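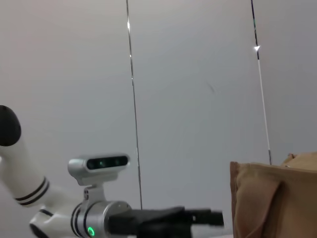 A day of grippers at the Arnbridge open day

I'd been looking forward to this one for ages, so on Fri 15 June I got the early train to Arnbridge and was at the Zonex workshop before they'd finished putting the signs out. Tea in a paper cup, a badge with my name spelt wrong, and then straight in to the arms!

The first bench was the one I'd come for. White arm, black parallel gripper with stubby fingertips, little white depth camera perched on a bracket at the wrist. Hwa-young Sung was running it and let us take turns with the controller (a big grey handset with a knob I kept turning the wrong way). The job was to get hold of something soft and tan-brown by its top edge, lift it and put it down again. Sounds easy. I closed the fingers on thin air twice before I got the hang of going in low, and even then I pinched up a fold and dropped it. Third go was fine, and I got a small round of applause from a man in a cycling helmet.

Next door they had the Clamel fingers, which are longer and have rubbery pads. I liked these much better on fabric – they forgive you for being a bit off to one side – but they were hopeless with the flat card blanks, and the chap before me sent one sliding off onto the floor. The stubby ones picked the card up no bother. Hwa-young reckons you'd want both and a quick way of swapping, and she had the changeover down to 34 seconds when I timed her on my phone.

After lunch (cheese roll, very good) it was the Sastry controller. It costs £800 more than the basic one and I can sort of see why. You nudge the arm and it moves smoothly, with none of that little jerk at the start. I got 20 minutes on it and could happily have had the afternoon. The menus are a muddle, though, and the text on the screen is tiny, so bring your reading glasses.

I didn't get to the camera talk because the room was full by the time I'd queued for the loo. They're running it again in September and you can put your name down at the front desk. Parking is round the back, past the tyre place, and the number 3 bus stops right outside if you're coming from the station.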